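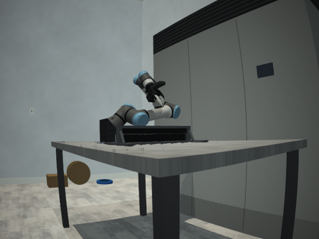
Date: Nov 21, 2020
Subject: Re: Skimero cable-routing add-on, worth it?

Hello all, and thank you for such a friendly thread. I've been meaning to answer this one since I first saw it, because we went through the very same head-scratching at our shop back in February.

> We run a small harness bench and Skuton has offered us the Skimero simulation package with the cable add-on. The quote is for 24 months. Has anyone on the list used it for hook racks, or is it mostly meant for pick and place?

We've had the package for 6 months now, bought through Fornley, and I'm fond of it (my coworkers would say too fond!). The rack scene comes ready to open, with the arm, the hooks and a cable that bends and sags in a pretty believable way. You can change the cable stiffness from the side menu, and I'd start there before you touch anything else.

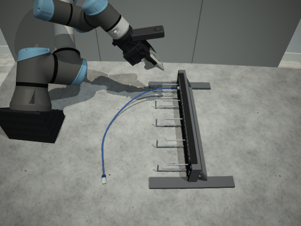 Skimero rack scene: blue cable attached at the far end, plug end on the table.

My one real grumble is the speed. With the cable set to its finest setting, our older office computer took up to 40 minutes to get through a batch of 16 runs, and I drank a good deal of coffee waiting on it. The coarse setting is much quicker and fine for checking reach. I also wish the manual said more about gripper angles, though the Rizvi plug-in fills in some of that if you don't mind paying a little extra.
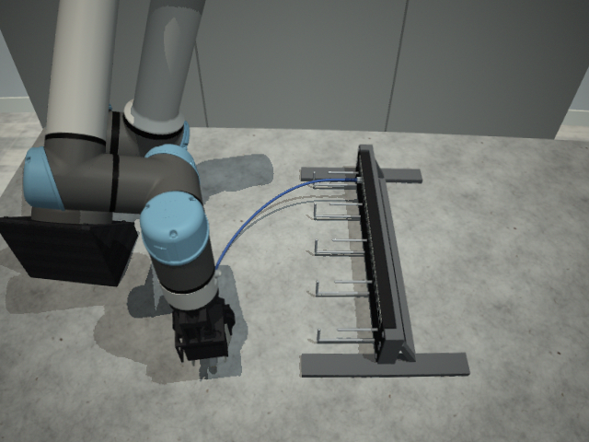
Can you bring in your own rack design?

Any standard CAD file will load, but you'll have to place the hook points by hand the first time.

If your quote includes the setup call, take it, and have your rack drawings open when they ring. Happy to send my settings file to whoever wants it, just write to me off list.

Warm wishes from the harness bench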